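Portioning and Spill Notes: Countertop Feeding Station
Posted 15th September by Guadalupe Orozco

Summary

This card covers the small-pellet portion of the Wovivcombe countertop set: one open basin, one type of brown pellet, one work surface. It records what the items are, how portions are prepared, and how the counter is reset. Dish washing is covered in a separate card maintained by Isauro Olvera.

Contents

portions.csv: one row per portion, 605 rows
surfaces.txt: counter names and cleaning notes
README: this file

Items

Basin. Teal plastic, rectangular with rounded corners, flat bottom, wide flared rim, small loop handle molded into the rim. Listed as "basin_teal" in portions.csv. Older rows use "tub"; treat the two as the same item.

Pellets. Small, brown, dry, irregularly round. Entered as "pellet_brown" with no brand or recipe. Do not infer a nutritional type from color.

Counter. Pale gray with dark flecks, matte. Dark pellets are easy to miss against the flecks, so wipe the full surface after each portion, including the strip along the wall.

Procedure

1. Wipe the basin and let it dry.
2. Set it on the counter at any angle. Angle is not recorded.
3. Pour from the scoop held low over the basin.
4. Do not level the heap. Strays inside the basin belong to the portion.
5. Pellets that land on the counter are entered in the "spill" column and discarded.

Weights are in grams. The upper limit is 200 per portion. Entries over the limit were re-weighed by Eustaquio Trujillo and corrected in place.

Known issues

- 3 rows have no surface name.
- "spill" is blank where it should be 0 in rows entered before the column was made required.
- Scoop size was not logged until November of last year.

Changes

Merged the Flesberg counter notes into surfaces.txt. Removed the duplicate "tub_2" label. Spelling fixes from Araceli Serrano.

Contact: Guadalupe Orozco, Wovivcombe | Back to top
2 comments | 3 shares

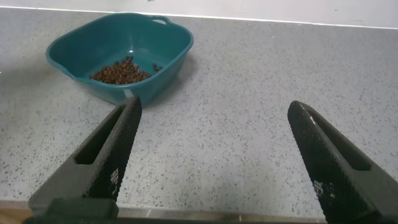 Photo: Guadalupe Becerra / Wovivcombe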